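Search this site Search

A Memorial at the Ferry Landing

After years of disagreement over where it should stand, the Walerholm monument to the port's lost workers has a site, a design and a date for breaking ground

By Sofia Stefanou
Nov 23, 2019

The Walerholm Arts and Monuments Board approved a site at the old ferry landing this month for a permanent memorial to the dockworkers and ferry crews who died in the city's harbor. Construction is scheduled to begin in June.

The decision closes a long argument over location. Supporters of the project had favored the landing from the start, while the board's own staff recommended Leitner Square, a paved plaza four blocks inland that already holds a fountain and two military monuments. The square is level, well lit and served by three bus lines. The landing floods in heavy storms and can be reached on foot by only one street.

"The families asked for the water," said Adoración Cuesta, who chairs the board. "We were obliged to study the alternatives, and we have done so. The record now supports the place they asked for in the first place."

The memorial will carry 86 names, drawn from harbor logs, parish registers and the payroll books of the Terport Line, the ferry operator that served the landing until its closure. The list was assembled by Ilham Lamrani, a historian at the city archive, and reviewed by two outside scholars. Several entries give only a family name and a trade. One reads simply "a cook, of the night boat."

Lamrani said the board had considered leaving out the incomplete entries and decided against it. Relatives may submit corrections to the archive until the stone is cut.

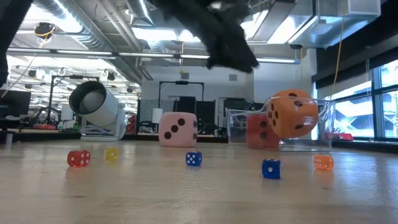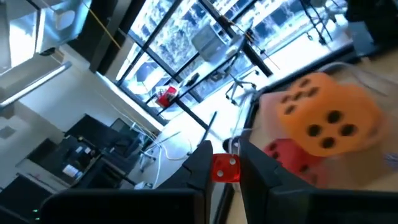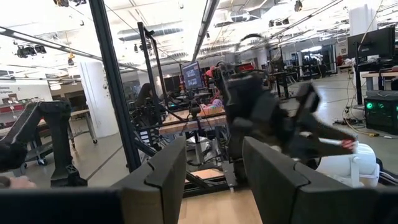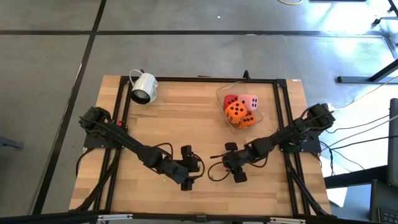 The design

The commission was awarded to Davinero, a landscape and sculpture studio, following an open call. Its proposal consists of a low granite wall, 100 feet long, that follows the curve of the original quay. Names will be cut into the upper surface at a height that can be read from a standing or seated position. At the eastern end the wall drops to the level of the pavement and continues as a single band of stone to the water's edge.

Yasmine Amrani, the studio's lead designer, described the wall as a continuation of the mooring line. Early drawings included a bronze figure of a deckhand, which was removed after the second public hearing. Speakers at that hearing objected that a single figure could not stand for crews who came from many countries and worked at very different jobs.

The board attached 2 conditions to its approval. The studio must raise the footing of the wall above the level of the highest recorded flood, and it must retain the iron bollards that remain along the quay. A third request, that the landing's ticket house be restored as part of the same project, was referred to the city's buildings department – a step that supporters regard as a delay.

Cost and care

Funding for the wall itself has been secured through private gifts and a city grant. Maintenance has not. Under a draft agreement, the parks department would assume responsibility for cleaning and lighting, with the port authority paying for repairs to the quay beneath. The agreement is expected to come before the city council in the spring.

Council member Aicha Slaoui, whose district includes the landing, said she would support the measure but wanted firmer language on access. The single street leading to the site has no sidewalk on its north side, and the surface is uneven for most of its length. "A memorial that an elderly widow cannot reach is unfinished," Slaoui said. She has asked for a paved path to be completed before the dedication.

A final public meeting on the lettering and the order of the names will be held at the city archive. The hall seats 300, and written comments will be accepted from residents who cannot attend. The studio has proposed listing the dead by year, with no distinction of rank or employer. Some families have asked for an alphabetical order, and the board has left the question open until it has heard from them.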